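List: bath-fitters
Subject: Re: Deck-mounted fittings on a jetted tub, order of work

The earlier message wrote:

> We have a white tub with side jets going in as a display piece on an open
> floor, no wall on the far side. The fittings are a black Britmont deck
> set, all mounted in a line on the rim: spout plus separate knobs. Three
> questions before I commit to anything.
>
> 1. Fit the deck set before or after the tub is set in place?
> 2. Silicone or putty under the flanges? The tub maker's sheet says one
> thing and the Britmont sheet says the other.
> 3. The knobs are close together. Once the supply lines are on I can get
> a basin wrench onto the outer ones but not the inner ones.
>
> I also need some idea of cleaning, as the black finish on our last
> Lurnik set went gray at the base inside a year.

Taking these in order, with one addition at the end on bottles.

1. Before, if the tub can be moved with the fittings on. I dry-fit everything with the shell on padded trestles, mark each shank, take it apart, then assemble for real while I can still get under the rim. Cap the spout outlet with tape and leave the handles off until the tub is down. The valve bodies will survive being moved. The handles stand proud and are what gets hit.

If the tub is already in place, you need access from the far side. On an open floor you have that, so leave the apron panel off until the lines have held pressure overnight. I would make that panel removable permanently. Magnets or 3 screws at the top edge are enough, and somebody will want to get to the pump later in any case.

2. Silicone, neutral cure, on an acrylic shell. Some plumber's putties contain oils that attack acrylic, and the damage shows up months later as fine crazing around the hole. If the shell is enameled steel or cast iron either will do, but check that before you open the tub of putty. Where two sheets disagree I go with whoever made the part that would crack. Use a thin ring under the flange, none on the threads, and wipe the squeeze-out right away. Silicone haze on a matte black finish is very hard to remove once it has set.

3. Work from the middle outward. Tighten the inner shanks first and put their flexible lines on before the outer bodies go in at all. Leave each nut a quarter turn short until the whole row is in, sight along the row from one end, straighten anything that leans, then finish the nuts in the same order. A row of knobs shows up misalignment badly, much worse than a single mixer does. A straight batten clamped along the rim helps.

On spacing, I use around 6 inches center to center for knobs. Closer than that is possible and I have done it on a Hosoda set, but wet hands start hitting the neighboring knob. Label the lines while you can see them. Masking tape and a marker is fine.

Testing. Fill to above the highest jet, let it stand with the pump off, and go around every union with dry tissue. Then run the pump for 12 minutes and go around again. A jet gasket that is dry standing can weep under pressure, so the first test alone tells you little. Do not run the pump with any jet above the water line. Drain, and repeat once if you had to touch anything.

Cleaning. Gray at the base of a black fitting is nearly always limescale, or the finish etched by whatever was used to get limescale off. Plain dish soap, soft cloth, rinse, dry. No vinegar left standing, no scouring cream, no melamine sponge. The base ring is where water sits, so dry that first. If scale has already built up, a cloth wetted with a weak citric acid mix, held on for a minute and rinsed well, will soften it. Try it on the back of the spout.

Jets on their own schedule. Flush with warm water and a low-foam cleaner monthly if the tub is in use. If it is only on display and gets filled now and then, flush after every fill and leave it to drain fully.

Bottles. People will stand bottles on the rim next to the fittings whatever you tell them. The trouble is the ring of product under the bottle, which creeps along the rim and gets under the flange. Bath oil is the worst of these.
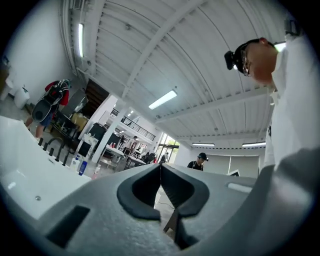

Can bottles be kept on the rim beside black fittings?
Keep them a hand's width clear of the nearest flange, wipe their bases when you wipe the rim, and store anything acidic or containing bleach somewhere else.

If you want a fixed place for them, a shallow tray with a raised lip does the job. Womstead makes one in plain white that sits flat on a wide rim. Measure the flat part of the rim first, not the overall width, as the inner edge usually starts to roll over sooner than it looks. My own tray overhangs by half an inch and has been in the water 7 times.

One thing missing from your message: does the spout clear the inner edge of the tub by enough for the stream to land in the basin at low flow? Measure at a trickle. Some of the shorter curved spouts dribble back on the rim when the valve is barely open, and then no amount of cleaning will keep the base black. If you can post the reach and the rim width I will look at it.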